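Hendusgate Woodware
Care and use: frequently asked questions
Bowls, table tops, blocks

The answers on this page apply to the Nisel bowls, the Gamham table tops and the painted blocks sold through the Hendusgate shop. Most of them also hold for similar goods from other makers. Where a finish is mentioned by name, check the label under the piece first. Older stock was sometimes finished differently, and the label is the only reliable record.

Finishes and cleaning

Which finish is on my bowl?
Bowls in the Nisel range leave the workshop with one of two finishes. Oiled bowls have a low sheen and feel slightly dry. Lacquered bowls are smoother, and a drop of water stands up on them as a bead. If the label is missing, put a drop of water on the underside and wait. On an oiled surface the drop spreads and darkens the wood. On lacquer it stays where it is until wiped off. A very old oiled bowl may take up the water at once and should be re-oiled before further use.

Can a bowl go in the dishwasher?
No. The heat opens the grain and the long wet cycle swells the end grain at two opposite points of the rim. A bowl treated this way goes oval and may split from the rim inwards. Wash by hand in warm water with a little washing-up liquid, rinse, and dry with a cloth straight away. Stand it on its rim to air, away from radiators.

How often does an oiled bowl need oil?
When it looks dull and pale after drying. A bowl in daily use for fruit or bread will need it more often than one that holds keys. Use Samir oil or any food-safe drying oil. Apply a thin coat with a lint-free cloth, leave for 25 minutes, and wipe off everything that has not soaked in. Oil left standing on the surface turns tacky and has to be rubbed back.
Lay used cloths flat outdoors to dry, or soak them in water before putting them in the bin. Drying oils give off heat as they cure, and a crumpled cloth can catch fire.

Why has my pale bowl turned yellow?
Light. All pale woods change colour in daylight, and oil deepens the effect. The change is fastest in the first months and then slows. It can't be washed off. Turning the bowl from time to time keeps the colour even all round. Sanding will bring back the lighter wood, which will then yellow again at the same rate.

Does a bowl mark the table underneath it?
A clean, dry bowl with a smooth base will not mark a sound finish if it is lifted and put down. Marks come from three causes: grit under the foot, water trapped between foot and table, and fresh oil that has not cured. Sliding is what does the damage in the first case. A pale bowl on a darker brown top is the worst pairing for fine scratches, as they show light against the brown. Felt pads are suitable for bowls that stay in one place. Pads should not be stuck to bowls that are washed, as the felt holds water.

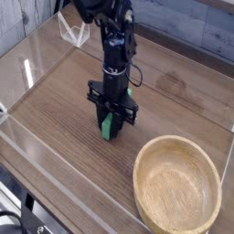 Ju-won Kong writes that felt pads left a ring on her own Gamham top, worse than anything the bare bowl had done, and asks whether cork would be any better. She adds that the ring only showed in low light from the window end and that polish made it more obvious.

Cork is better where the bowl may be put down damp, as it holds less water than felt. The ring she describes is most likely adhesive. Cheap pads use a soft adhesive that creeps out past the edge of the pad in warm rooms and picks up dust. Remove it with a cloth dampened with white spirit, working along the grain, then wipe with clean water and dry. Try it on the underside of the table first. Polish should not be used until the adhesive is off, as it seals the residue in.

How do I clean a Gamham table top?
Dust with a dry cloth, then wipe with a cloth wrung out in plain water. Follow the grain. Dry afterwards. Spray polishes containing silicone should be avoided altogether: they leave a film that stops new finish from sticking, and a top that has been sprayed for years is difficult to refinish.

There are cloudy patches on the shine. Is the finish failing?
Usually not. Before doing anything, move your head from side to side. A patch that moves is a reflection. One that stays in place and comes off with a damp cloth is a smear, most often from hand cream or cooking vapour. If it stays in place and does not come off, it is probably moisture under the finish, known as blooming. Light blooming often clears by itself in a dry room. Leave the area uncovered and wait before trying anything stronger. If it is still there after several weeks, send us a photograph taken at a low angle with the light behind the mark.

The grain has light and dark streaks. Is this a fault?
No. Streaking follows the growth of the tree and the direction of the cut. It is not grounds for return. Fine parallel lines are normal in most brown tops and run the length of the board. Colour that differs sharply from one board to the next in the same top may be a matching fault and should be reported before the table is put into use.

Can I put hot dishes on it?
Use a mat. The finish on the Gamham tops softens at 60 degrees Celsius. A dish straight from the oven is far above that, and so is a full mug in many cases.

Blocks

What are the blocks painted with?
A water-based colour with a clear top coat. The same coating is used on every colour. It resists wiping with a damp cloth and will not resist soaking.

Can a block scratch the table?
The flat faces will not, provided they are clean. Corners and edges can. Blocks in the current range have a small bevel on every edge, which reduces the risk, though a block dropped on a corner will still dent a wooden top. Dents of this sort can often be raised on an oiled surface with a damp cloth and a warm iron. Do not try it on lacquer.

Will the colour come off on the wood?
Not from a dry block on a dry table. Colour transfer has been reported with blocks left on damp surfaces, mainly the greens and the red. The mark sits on top of the finish at first and wipes off with soapy water. If it is left overnight it may need a fine abrasive cream. 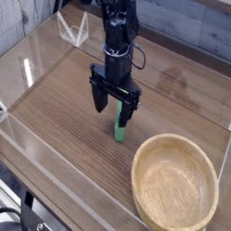 A block that has been washed should therefore be dried with a cloth and left on a rack until no part of it feels cool to the touch. Cool wood is usually still damp inside. Do not stand it on the table to finish drying, even on a lacquered top, and do not dry it on a radiator, where the coating may lift at the edges.

Can blocks be kept in a bowl?
Yes, within limits. A round bowl with a shallow inside holds few blocks and they tend to lie against the rim, where the wood is under most strain. Put them in by hand and do not tip them in from a bag. Lacquered bowls chip more readily than oiled ones when used in this way, and a chip through the lacquer lets water in at the next wash. For a full set, a lidded box is the better choice.

A block won't stand upright any more. Why?
Either the base is no longer square or the table is not level. Stand the block on a sheet of glass or a tile. If it rocks there, the block is out; if it doesn't, look at the table. A block can go out of square when one face has been kept damp. It often comes back after a few days in a dry room. If not, lay a sheet of fine sandpaper flat on the tile, grit up, and draw the base across it in one direction. The bare wood will need a dab of clear varnish afterwards.

Can I repaint one?
Yes. Rub down lightly, wipe, and apply two thin coats of any water-based toy paint, letting the first one harden fully. Repainted blocks are no longer covered by the return terms.

Storage and returns

How should bowls be stored over winter?
In the same room they are used in, if possible. Moving a bowl from a cold cupboard to a heated kitchen in September and back again in spring does more harm than the heating alone. Nested bowls need a sheet of paper between each pair. Do not wrap them in plastic.

My bowl has a crack. Can it be repaired?
A hairline crack that does not reach the rim can be filled with wax and the bowl kept for dry use. Once a crack runs through the rim it will lengthen with every wash. Glue repairs hold for a while on bowls up to 13 centimetres across and seldom on anything larger. We do not offer the repair.

Is a knot in the base covered?
Sound knots are accepted in the base and excluded from the rim. A loose knot anywhere is a fault and the bowl will be replaced.

What do I need to send with a return?
The label, or a photograph of it, and a short note of what was used to clean the piece. The note matters. Without it we have to test the surface before deciding, and this adds to the time taken. Parts of a block set may be returned singly.

Whom do I ask about something that isn't listed?
Questions about finishes and table tops go to Lahcen Fawzy through the form on the contact page. Please give the range name and say whether the piece is oiled or lacquered. Questions on orders and delivery are answered on a separate page.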